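Clando Evening Classes, Briltelthorpe
Looking After an Older Desktop Computer
Notes for Session 2: Dust, heat and keeping your files safe
9 April 2025

Welcome back, everyone, and thank you for putting up with the radiator last time. These notes cover what we got through before the break and a good bit of what we rushed at the end, so if you had to leave early for the bus you haven't missed much (and you can always catch me before the next session, I'm usually there far too early anyway).

Why an old computer slows down

People often tell me their computer is "wearing out," and I understand why it feels that way, but most of the parts inside don't get slower with age the way a car engine might. What happens is that the programs we run get bigger, the drive fills up, and the machine gets warm. Of those, the warmth is the one you can do something about with very little money.

A processor that gets too hot will slow itself down on purpose to keep from being damaged. The fans spin up, you hear that hairdryer noise, and your web page takes forever to open. If it's loud all day, even when you're only reading email, write that down and bring it to class. The same goes for a computer that shuts itself off in the middle of something.

Before you open the case

Shut down properly through the menu, then switch off at the back and pull out the power cord. Press the front power button once after that and hold it for a few seconds. Please don't ever open the power supply itself, the metal box the cord plugs into. It can hold a charge even after it's unplugged, and there is nothing in there for us to clean.

Touch bare metal on the case before you touch anything else, and do it again every so often, especially if you're on carpet. December is the worst month for static in my house – dry air, wool socks, the works.
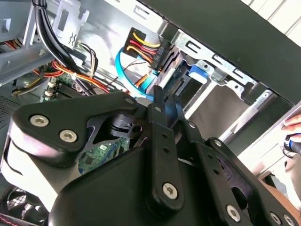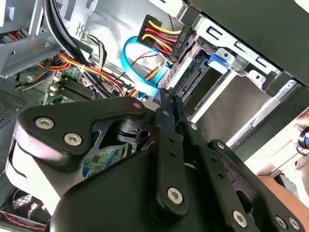
Danish Siddiqui asked whether a vacuum cleaner would do the job, having used one for years with no trouble at all. My answer was that plenty of people get away with it, but the nozzle can build up static and it can also pull small things loose, so I'd still go with canned air or a soft clean brush. Siddiqui wasn't entirely convinced, and said a can never seems to last past the first fan. Fair point! Short bursts do help, with the can held upright, and you'll get more out of it if you let it rest in between when it gets cold.

Hold the fan blades still with a finger or a cotton swab while you blow the dust out. A fan that's allowed to spin freely in a blast of air can be damaged, and it makes a horrible noise besides. Take the machine outside or into the garage if you can, and don't wear anything dark.

Cables are the other thing to look at while you're in there. You want them out of the way of the fans, and you want every plug sitting firmly. Don't tug on anything you don't recognize. If you do need to unplug something, take a picture with your phone first so you know how it goes back.

Your files, which matter more than the computer

I'll say this every week until you're sick of me. A drive can fail with no warning, and the age of the drive is only a rough guide. Keep your photos and papers in at least 2 places, and let one of those be outside the computer altogether. A 500 GB outside drive is plenty for most of you. The folder I showed on the screen had 152 photos in it and took up hardly any room at all.

Copy first, then open a few of the copies to see that they work, and only then think about deleting anything from the computer.

For next time

Spend 15 minutes listening to your computer at home with nothing much running. Note whether the fan stays steady or goes up and down, and where the machine sits – on the floor, in a cabinet, up against a wall.

Read the Guvton handout on drives, pages one through four. Skip the part on partitions, we'll do that together.

Bring a small Phillips screwdriver if you own one. I have spares.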